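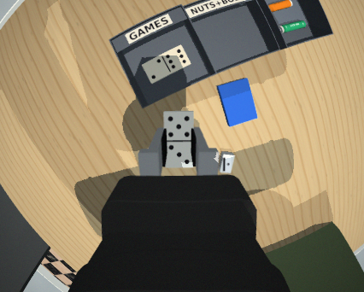 Simulated sorting cell, wrist view. Five-three tile in the fingers, GAMES compartment top left.

Ticket: Finger pads and spares, tabletop sorting cell
Raised by: Joaquín Cabral
Queue: Equipment and purchasing
Status: Open, waiting on quote
Priority: Normal

Summary
We need to settle which finger pads to order for the Iturra gripper before the August budget closes. The simulation runs fine with the pads as modelled. The pads that came with the real gripper are wider than the model and they catch the compartment dividers when placing small parts. I would like to know whether we buy narrow pads, buy a different tray, or both.

Log

09:10 Cabral
Opened ticket. Correction to my own caption: the tile is a five-three, not a double. Can't edit captions once they are saved.

In the sim the pads close on the long sides of the domino with the upper half standing clear of the fingertips. That is the grip we want on the real cell. The GAMES compartment already has one domino in it, lying on the diagonal, so the second one has to go in beside or on top of it. This is the case that fails on the bench with the wide pads. The fingers can't open far enough to let go without touching the divider.

09:35 Purchasing
Which tray is on the bench? There are two on the asset list.

09:42 Cabral
The Fellau one, dark grey, same compartment layout as the model. The other is the shallow tray from the old cell and has no labels.

10:20 Workshop
Measured the pads on the bench gripper against the model file. Bench pads are wider, confirmed. Nothing wrong with the gripper itself. Opening and closing are normal and the mounts are not worn.

Tried filing down a spare pair. They fit the compartment but the rubber started to lift at the corner after an hour of cycling. Not recommended for anything other than a quick check.

11:05 Cabral
Thanks. Ran the sim again with the pads set to the bench width. Got the same contact with the divider, so the model is good enough to plan from. I would rather test pad widths there first than buy four sorts and find out which one works.

11:30 Purchasing
Prices so far:
Narrow pads from Gullivitz, 90 per pair. Minimum order 2 pairs.
Replacement tray with wider compartments, 400, from Ulport.
Complete new finger set with narrow pads fitted, 1528, also Gullivitz.

All before delivery. The pads come out of consumables. The tray and the finger set would have to go on the equipment line, so they need a signature.

11:48 Cabral
The finger set is too much for what it fixes. The bases on ours are fine. Please leave it off the request unless the workshop thinks otherwise.

12:15 Workshop
Agree. Pads only. The fixings are the same.

13:40 Purchasing
Does the tray stay on the list?

13:55 Cabral
Undecided. Dominoes are the awkward item. The batteries share one compartment without much trouble in the sim and I don't expect the hardware bin to be a problem either, apart from loose washers. If the narrow pads clear the divider we can keep the Fellau tray and save the money. If they don't, we will need the wider one and I will have to redo the tray model and print new labels.

There is also the lighting to think about. The sim throws hard-edged patches of light over the tabletop and the tiles, and the picking software copes with most of it. We have one lamp over the bench. If anyone is putting together a list for next year, add a second lamp. Not part of this ticket.

14:20 Purchasing
Noted on the lamp. Please raise it separately or it will get lost.

14:25 Cabral
Will do.

15:10 Purchasing
Quote requested for 2 pairs of narrow pads, total 180 before delivery. Asked Gullivitz to confirm the pad width in writing. Their web page gives the length and the thickness but not the width.

15:30 Workshop
When they arrive, fit one pair and keep the other sealed. Last time both were opened and we had no clean pair to compare against.

Next steps
Purchasing to chase the width and add it here.
Cabral to run the placing test in the sim with the quoted width before the order goes out.
Workshop to fit and cycle the first pair on arrival.
Tray request on hold until the bench result is in.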